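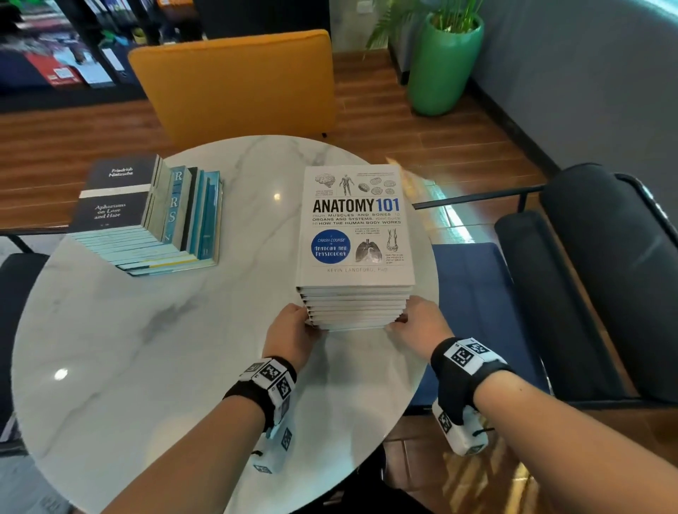
Page last updated: May

Odside Memorial Guest Book

We make this one for anniversary gatherings, the kind where a whole town turns out to remember somebody — and everyone wants to leave a line or two. 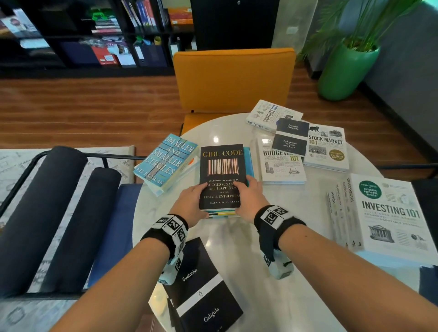 Girl Code on top of a short stack

It has 300 cream pages, sewn at our Kulthorpe shop, and it opens nice and flat.
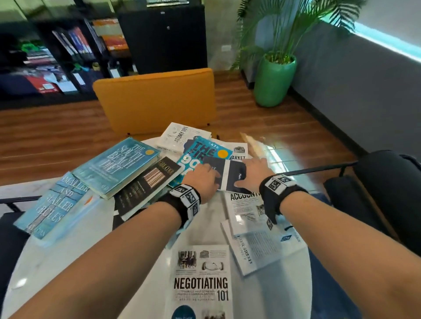

Venckus wrote to us that the book lay open all evening in Prutinau and nearly 70 people signed it.

Please allow 7 days for name stamping, 5 if you leave the cover plain. 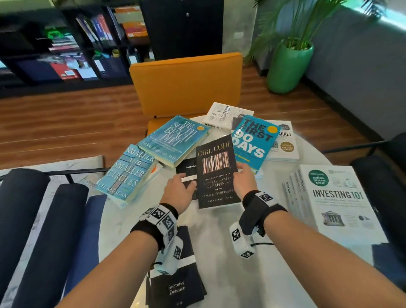

Ten books on the round table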